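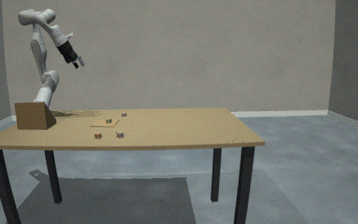
What does it mean when a policy trained in simulation generalizes?

It means the policy can handle arrangements it never met in training, such as a block in a new spot or a tray turned a new way. How far it can be pushed before it stops handling them is a separate matter, and usually a separate paper.

Lucimara Amaral had written those sentences for the lab's web page, and Saqib Bajwa wanted the second one gone.

"It sounds like we're hiding something," he said.

"We have 2,424 episodes and one result," said Lucimara. "Where would we hide it?"

The result was called Nenident. The name had come out of a long meeting, and no one present would own up to it. Nenident was a way of training an arm to stack cubes by showing it fewer demonstrations and moving the cubes between them, and on the lab's own test it beat the older method, Cekach, by 18 points. Saqib had been saying "18 points" since breakfast. He had said it to the man who came to fix the radiator.

The trouble was Arsalan Kazmi, who had rerun Cekach over the weekend with the same cube positions Nenident got. He was a quiet person and he delivered the news by leaving a spreadsheet open.

"The gap's smaller," said Lucimara, reading it.

"How much smaller?" said Saqib.

"It's still a gap."

Saqib sat down. He had already booked the flight.

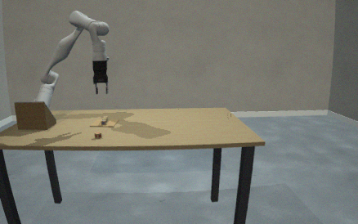

Why run the old method again under the new conditions?

Because a comparison is only fair when both methods see the same starting positions. Otherwise the difference may come from the positions and have little to do with the method.

Lucimara typed that one straight onto the page while Saqib was out getting coffee. When he came back he read it over her shoulder, twice, breathing through his nose.

"So moving the cubes is doing the work," he said.

"Most of it."

"And Nenident is moving the cubes."

"Nenident is moving the cubes and a loss function with your initials in it."

Arsalan coughed. He had 406 test episodes left to run without the loss function, he said, and they would be done by four -- five if anyone else touched the server.

Saqib looked at the title slide, where the loss function had a box of its own, in gold. He made the box gray. Then he made it a little smaller and went to ask about changing his talk.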